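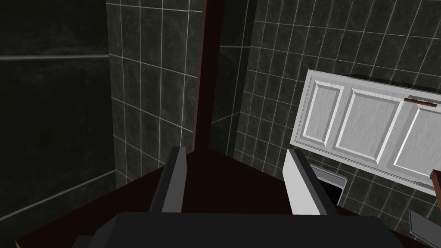
Two years in, one map left: talking to the maker of the Mistik mod

The lead on Mistik doesn't want a name in this. "Put 'the mod guy' or put nothing." So, nothing. We talked on voice chat on a Saturday, late, with him compiling lighting in the background and going quiet every time the fan spun up. What follows is trimmed. I cut a lot of swearing at navmeshes.

For anyone who missed the earlier posts: Mistik is a total conversion, single player, set in a mining town called Kakberg after the pit closes. No guns for the first half. You walk, you listen, you go through people's cupboards. The demo chapter came out in December and the forum has not been quiet since.

Where it came from

Boredom, mostly. He had built multiplayer maps for years and was sick of them. "Everybody runs through your work at full speed. You spend a month on a stairwell and people hop down it backwards. I wanted a game where someone has to stand in the stairwell."

The first version of Kakberg was one street. Four walls of skybox, fog turned up so you wouldn't see the end. He showed it to a couple of people from the old mapping board and they asked what was behind the fog, and that was that. Next thing he was drawing a town.

"I never had a design document. I had a bus route. I thought, where does the bus go, and then I built the stops."

The bus is still in, by the way. It doesn't run. You can sit in it.

On writing the dialog

Slow going. The script for the full thing was at 1,010 lines when we spoke, and he wants it down to 1,000 before anybody records. Why that number? "It's a stupid reason. The spreadsheet gets ugly after a thousand. But also if I can't find ten bad lines in there I'm not reading it properly."

He writes at work, on breaks, on his phone, then pastes it all in at night and fixes the spelling. Some of the typos made it into the demo subtitles. People reported them as clues. One thread ran for pages on why the baker says "tommorow" and he let it run.

"I felt bad. Then I felt less bad. Now it's in the script on purpose, the baker can't spell. Whatever."

Does he play the writing straight? Mostly. There are jokes but they're the dry kind, and a few only work if you've read the notices on the town hall board. I missed all of those the first time thru.

Voices

The big question on the forum. The demo has text only, with a sort of mumble under it, and half the comments want real voices and the other half want him to leave it alone. He's going with voices for the main cast. Auditions are done. He won't say who.

"I got recordings made in closets, in cars, one with a bird in it. The bird one was the best actor. I wrote back and said can you do that again without the bird."

Could he? "No. Bird lives there."

So some lines will have a bird. He's moved that character's scenes next to an open window.

Small characters keep the mumble. He likes the mumble. He did it himself with a sock over the mic, pitched down, and he says it has more feeling in it than anything he could act.

Pace, and why everyone complains about it

Part of the confusion here is that Pace is the name of the walking system and also what people complain about. Pace (the system) changes your speed with the ground and the slope and how long you've been going. Uphill in snow you slow down a lot. There's no sprint key at all.

"People say it's slow. Yes. They are correct. I put it in the readme."

He did give way on one thing. After the demo there's an option that lets you walk faster on any street you have already walked. Off by default. He says most testers turned it on and then turned it off again by the second evening, though he admits he was watching them over a stream and they may have been being nice.

The bigger fight was over saving. Originally you could save only in beds. Now it's beds and chairs. "Chairs was the compromise. I hate it. It's better."

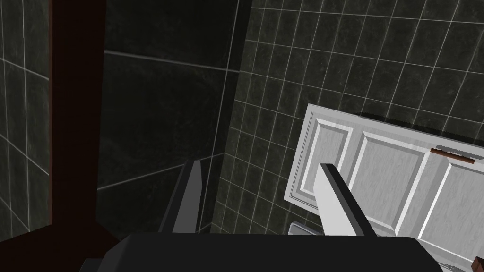

Indoors vs outdoors

Interiors take him forever. Outside he can fake things, a hill is a hill. Inside, every room has to belong to whoever lives there, and he does them one at a time with the character's lines open in another window.

"If she says she's never home, then the kitchen is clean. If he says he fixed the sink, I go and look at the sink and decide if he's lying."

Doors are the thing that nearly ended the project. They open, NPCs walk into them, they push back, something gets stuck, the whole schedule for that house falls over and a guy stands in a hallway till morning. He rewrote door handling 5 times. The version in the demo is the fourth, which explains a few of the videos going around. The new one is quiet so far. He knocked on his desk when he said that, you could hear it.

What's left

One map. Detevby, the village across the lake, where the last chapter goes. It's blocked out, lit badly, no props. He has a path through it and an ending and he has tried the ending on 2 people, seperately, and they disagreed about what happened. He's happy with that.

Release date? No. Not a month, not a season. I asked three ways. "When Detevby has curtains."

Old saves from the demo won't carry over. He wants that said clearly as he keeps getting asked. Your notebook does, though, there's an export in the menu, bottom of the list, easy to miss. Do it before you update.

And after Mistik? A nap. Then maybe something with running in it. He'd started on a thing with boats and deleted the folder, on purpose he says, tho there was a pause before he said it.

Demo is still up on the usual page. Bug reports go in the pinned thread, with your log attached, and please not as private messages. He reads those last.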